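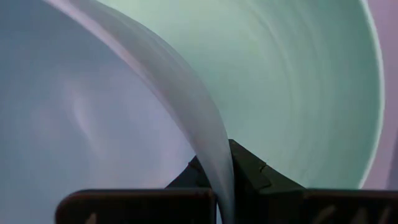
Gathering demonstrations is the part of this course where your hands get busy, and I think it's the best part! In September we talked about what a policy does with its inputs. Now we make the inputs. Each example is one run through a short piece of table work, recorded from the wrist camera along with the joint readings and the state of the gripper. Please get used to how close that camera sits. With the mint-green bowl near the lens you get its curved inside and a bright sliver of rim, plus a pale band smeared by motion that runs down between the finger pads, and that's nearly all the learner has to go on. The lavender-gray area on the left tells it almost nothing. A person can fill in the rest of the table from memory. A policy that reads one image at a time can't, so a good demonstration has to carry its information in the movement.

Words we'll use

Episode: one recording, from pressing start to pressing stop.
Step: one time slice inside an episode, with its image, its readings and the action the operator gave.
Operator: whoever is driving the arm.
Reset: putting the table back into a legal starting layout before the next episode.
Coverage: how much of the space of starting layouts your episodes reach. We'll come back to this one a lot.

The class set

Last year's group left us 709 episodes of table setting, stored under the name Asum. After Randa Dabbas went through them and took out the ones with missing readings or the wrong task label, 408 remained. That sounds like a sad story, but I love this number, because those 408 train a better policy than the full pile did. Before Thursday, open ten of the rejected episodes and write one line on each saying why you think it went. You'll disagree with her on a few. Bring those.

The recording tool is Vustham. It writes the images and the readings to separate files with separate clocks, so check the alignment on your first episode of the day and again after any restart. If the fingers close in the readings before they close in the picture, stop and fix it. A small shift won't look like much when you play it back, but the learner will be told to squeeze too early every single time.

What makes a good episode

Move at a speed you can keep up. Blur in itself is fine (the trained arm will see blur too), but a blurred approach followed by a long freeze teaches the policy to freeze. If you need to think, think before you press start.

Approach so that the thing you're about to grasp stays in view between the fingers as long as possible. Thin objects are the hard case, and flatware is gloriously hard: narrow, shiny, and bright in one spot and dark in the next depending on the angle.

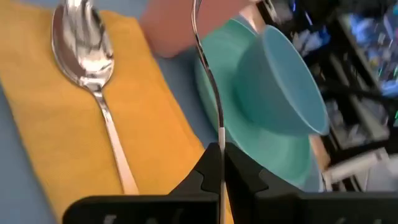
Figure 2. Fork handle held between the fingers, with the spoon on its yellow napkin to the left and the plate and cup to the right.

Look at what a learner could pick up from a view like Figure 2. The fork runs up the middle and its tines are out of view, so nothing in the image says directly which end is which. The spoon's bowl is full of highlights and dark patches that will change as soon as the wrist turns. The light blue cup is on its side on the plate, and if every cup in your episodes stood upright, the policy would have no reason to handle this one well. Vary the layouts on purpose! Tip things over. Swap the left and right sides. Write the layout down before you record, or you'll drift back to your favorite one without noticing — everybody does, me included.

Keep your mistakes if you recover from them. A fumbled grasp followed by a calm second try is some of the most useful material you can give a policy, as it will fumble too. Label these "recovered" and leave them whole. Throw out an episode when the operator gave up, when a hand came in to help, or when the task changed halfway through.

Working in pairs

You'll work in teams of 2. One drives, one resets and keeps the log, and you trade places at the half. Operators have styles, and a set made by a single driver often trains a policy that copies that driver's quirks. Reinhold Nolte will be in the lab for the first session and can help with the controller settings.

Log for each episode: layout number, operator initials, label (clean, recovered, reject), and a few words if anything odd happened. "Grip slipped, regrasped lower" is plenty.

Reading

Räsänen notes, the sections on coverage and on labeling. Skim the Flalteo setup page for the export format, and have the export working on your own machine before class.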